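Oscombe handover fault

The Oscombe handover fault is the name given to a recurring failure in two-armed tabletop robots, first written up at the Balogun workshop, in which one arm lets go of a small object before the other has properly taken hold of it. It is named after the Oscombe bench, the model on which it was first noticed, though it has since been reported on other machines as well.

Background

The bench was built for patient, fiddly household work – sorting bathroom things into a basket, for the most part – and it used arms supplied by Zandis with control software from Fokex. For a good long while it behaved very nicely indeed, and the people who worked with it grew rather fond of it.

In November, however, operators began to find small items on the floor beside the table. A review of 326 handovers turned up 16 drops, and in five of those the giving gripper had opened while the receiving one was still closing.

Cause

Chukwuemeka Nwankwo, who led the review, traced the trouble to the way each arm judged its grip. The software looked only at how far the fingers had closed, so a cable snagging at the shoulder, which slowed an arm for a moment, could leave the two sides out of step with one another. Thin, slippery handles made matters worse, and so did anything see-through.

Safety

No injuries were recorded. The greater worry was the reflex of a kindly bystander, who would naturally reach in to catch whatever was falling while both arms were still under power.

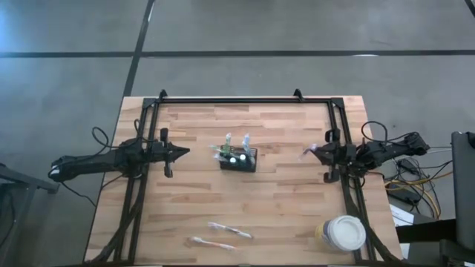

Two-armed bench with toothbrushes and a mesh basket between the grippers.

Remedy

Version 2 of the software made the giving arm wait for a gentle tug from its partner before opening. Operators were also asked to tie back the cables each morning and to press the stop button before picking anything up – a habit that took some weeks to settle in.

See also: Grip sensing; Emergency stop; Cable management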